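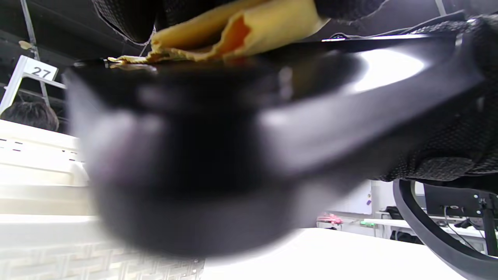 Home | Guides | Set-up | Recording | Checking | Contact

Section 4. Recording cloth demonstrations with the Skuneo hand-held gripper

By the time you reach this section you should have the gripper charged, the software installed, and your station assigned. If any of that is still up in the air, go back to Section 3 and finish it first. We promise the cloth will wait for you.

The recordings you make are the raw material for the Buklow folding policy, which learns from people handling cloth with the gripper and later has to do the same job on an arm, without your good sense to help it. Please keep that in the back of your mind while you work. A steady, ordinary fold is worth a great deal to us, and so is a slightly clumsy one that you recover from in a natural way.

4.1 Before you start

1. Put on both gloves and pull your sleeves down to meet them. Check that no loose thread or cuff can work its way into the fingers.

2. Wipe the lens with the dry pad from the kit. Skip the sprays, please, even the gentle ones.

3. Clear the table of everything except the cloth for the current task. Cups are the usual offender.

4. Open a new session in Ansah and type in your station number. Take the number from the sign at the station and type it fresh every time, as the software likes to offer you the last person's.

5. Squeeze the trigger fully closed and fully open three times. The bar on the screen should travel from 0 to 100 and back again. If it stops short, run the width calibration in Section 3.6 and try once more.

Note: Lighting makes more difference than you might expect. Leave the room lights the way you found them, and if somebody changes them halfway through your session, end it and open another.

4.2 Recording a demonstration

1. Drop the cloth on the table from about elbow height and let it land however it likes. Don't tidy it. We want plenty of different starting heaps, and your hands will want to help – let them rest a moment.

2. Hold the gripper still over the table and press the record button. Wait for the double beep.

3. Move in and pinch a single layer near a corner or an edge. If you come up with two layers, keep recording, set the cloth down, and pinch again. Those second tries turned out to be some of the most useful material we have.

4. Lift, shake lightly if you need to, and lay the cloth flat. You may use your free hand to steady it, but try to leave the gripper to do the carrying.

5. Fold in half, then in half again. Work at the pace you would use at home on a quiet afternoon.

6. Open the fingers, draw back, hold still, and press the button again. A single beep means the demonstration is saved.

Caution: Keep your glove and sleeve out of the fingers when you steady the cloth. The grip is gentle, but it can tug a knit glove out of shape and spoil the width reading for the rest of the session.

Caution: Don't rest the gripper on its lens side, even for a second.

4.3 How close is too close?

This is the question Kagiso Ngubane gets most often from new operators, and the answer has changed since the last edition. We used to ask people to throw out any demonstration where cloth or glove covered a good part of the view. For the Skatberg comparison, Ohemaa Gbeho trained one policy on 617 tidy demonstrations and a second on 700, the same ones with 84 covered-up ones put in and one duplicate taken out. The second policy was noticeably better at finding its grip again after the cloth slipped. It was one comparison with one kind of cloth, so we hold the result loosely, but it was enough to change the rule.

So, keep demonstrations where the view is partly covered. Throw out only those where you can't see anything but cloth or glove from the first beep to the last, and mark them "blocked" in Ansah so we can find them later.

4.4 Closing the session

1. Play back your first and last demonstrations and check that both have picture and finger width.

2. Press Upload and stay nearby until the bar is full.

3. Put the gripper back on its charger and the gloves in the bin by the door.

Contact the recording desk | © Skuneo | Back to top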